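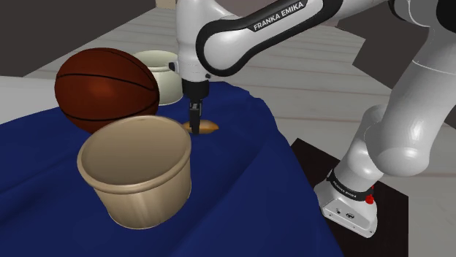
Figure 1. Simulated arm with the gripper at the bread roll.

Lecture 16: Testing a policy in simulation

In this part we study how the Sornix group compares grasping policies. Each policy gets 100 trials, and the start positions of the objects are changed every time. The random seed is saved, so another student can repeat the same trial. 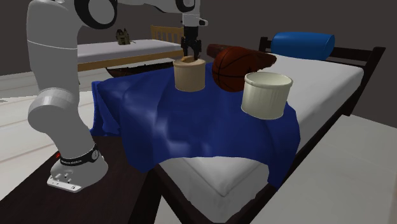 A success rate alone is not enough for the report. Please write also the type of each failure, for example a missed grasp or a collision. For homework, run 20 trials with 2 policies and compare the failures.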